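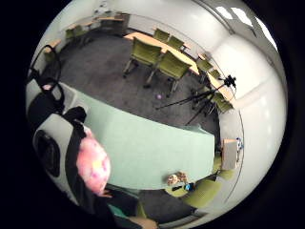
What does Lallside do?

We collect examples of everyday handwork and prepare them for teams that train robots. A customer tells us what a machine should learn to do, such as folding a cloth or putting small things back where they belong. We record people doing that task many times, check each recording, label it and deliver the set.

Lallside started in July with one room and two recording kits. We now have 11 people on staff and a list of 125 tasks that we can record on short notice. Other tasks take longer to set up, mostly because we have to find the right objects and write the instructions.

Most of our recording is done with hand-held grippers that carry a camera. The person holds the gripper and does the job with it, so the learning system gets the view a robot hand would have. We use wide lenses. They bend straight lines near the edges, but they keep the hand, the object and the room in the same picture, and our customers have asked us to leave the footage uncorrected.

We record in ordinary rooms. Tables, chairs and bags stay where people put them — a system trained only on bare tables tends to do poorly anywhere else. For most tasks we plan 300 recordings, spread over several people and several rooms. Failed tries are kept and marked as failed. Some customers want them and some don't.

Our work is split into two parts. Grillero is the recording side, which covers the kits, the rooms and the people who do the tasks. Bautista is our labeling tool. It marks the start and end of each action, and a reviewer goes over every mark before a set is sent out.

Everyone who records for us is paid by the hour and signs a consent form first. People who did not sign are removed from the footage before delivery.

Our office is in Oltarari. Visits are by appointment.

Page last updated 23 February 2025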